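Breakfast Counter, Mulholm House
Gallery page 12 -- Kitchen and Dining
Text by Rodrigo Barros

The kitchen at Mulholm House opens to guests at 6:30 in the morning and stays open until ten. Breakfast is self-serve. Bread, butter, jam, fruit and coffee are put out on the long counter, and guests make up their own plates and carry them through to the dining room. This page covers the counter and the things kept on it. The bedrooms and the garden have their own pages.

The counter is speckled gray and runs the length of the back wall. It was put in when the Vieira side of the house was joined to the old kitchen, and it is the one part of the room we did not change last May. It wipes clean easily and does not show crumbs much, so please check it with your hand before you leave.

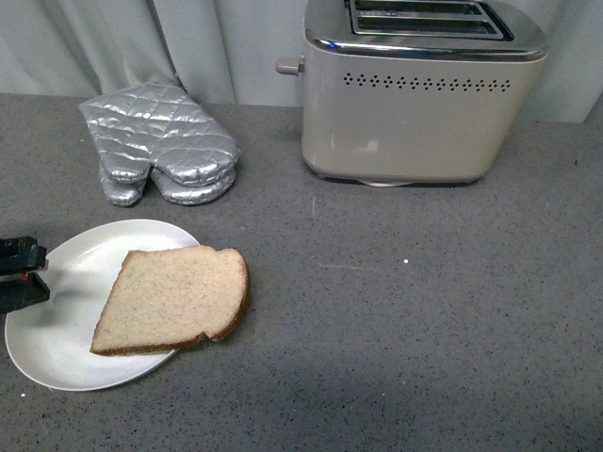 Sliced bread comes from the Belevska bakery on the corner and is delivered every day except Monday. On Mondays we use what is left from Sunday, and most people toast it. White, rye and multigrain are usually there by seven. If you need gluten-free bread, tell us the night before and we will keep a loaf apart in the pantry.

Plates are plain and white, and all of them can go in the dishwasher. Please scrape them first.

Oven mitts stay out on the counter at all times. Guests may use the oven to warm rolls or pastries -- the dial sticks a little past the halfway mark, so turn it slowly. Baking trays are in the drawer underneath.

The toaster takes two slices and draws 800 watts. The kettle is on a separate outlet and both can be run together.

More pages: Dining Room / Jenell Room / Garden and Terrace / Getting Here
Kitchen questions: dial 239 from any house phone.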